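# Cloth under glass and plastic: what a table covering does to a bottle

Most complaints about tablecloths concern stains. A smaller number, and the ones manufacturers take more seriously, concern stability. A bottle that stands firmly on a bare table may lean on a covered one, and the fault is usually in the fabric or the way it has been laid.

A cloth straight from the packet carries fold lines. Each is a low ridge, and a bottle base that straddles one rests on part of its rim. A heavy glass bottle flattens the ridge under its own weight. A thin plastic bottle, particularly one that is half empty, does not, and will tip at a lighter knock. Ironing removes most fold lines. Hanging the cloth overnight removes the shallow ones only.

Weave matters too. Rukport, which supplies covers to halls and canteens, sells its white cloth in two weights and recommends the heavier for any table longer than a domestic one. The lighter cloth wrinkles when an arm is drawn across it, and the wrinkles stay. Its finer texture also lets the whole covering creep towards whichever side has the longer drop. The usual remedy is an equal drop on both long sides, or clips.

## The second cloth

Placing a folded cloth beneath a bottle is an old habit and a sound one, within limits. It takes up drips from the neck and condensation from the sides, and it keeps coloured liquids off the white. Red is the worst case. Fruit drinks, sauces and coloured vinegars all mark cotton quickly, and Kilach, a contract laundry, charges extra for red stains left longer than 8 hours before collection.

The cloth should be dark, absorbent and flat. Flatness is the condition most often ignored. A bunched cloth absorbs as well as a smooth one but gives the base nothing level to stand on, and a bottle set down on it will settle at an angle. Folded once, it is adequate. Folded more than twice, it becomes springy and the problem returns.

Hulel makes a purpose-cut mat in cotton towelling. It lies flatter than a tea towel and costs more, and the stitched edge shrinks slightly in a hot wash. Cloutier's version has a bonded edge and keeps its shape, but the backing is smooth and slides on a fine weave. 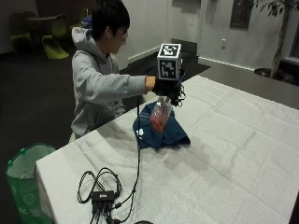 Lifting is the other half of the matter. A plastic bottle held near the cap swings from the top, and the contents run to the lowest point as it tilts. The weight then sits well below the grip, and the base arrives at the table on one edge. Holding the bottle at mid-height shortens the swing and brings the base down level. The wall must be stiff enough to take the pressure of the fingers, which is not true of every thin-walled bottle once the cap is off.

For permanent arrangements, a tray solves both difficulties. It bridges fold lines, contains spills and can be lifted away with the bottles on it. For occasional use, an ironed cloth and a flat square of dark cotton will do the same work.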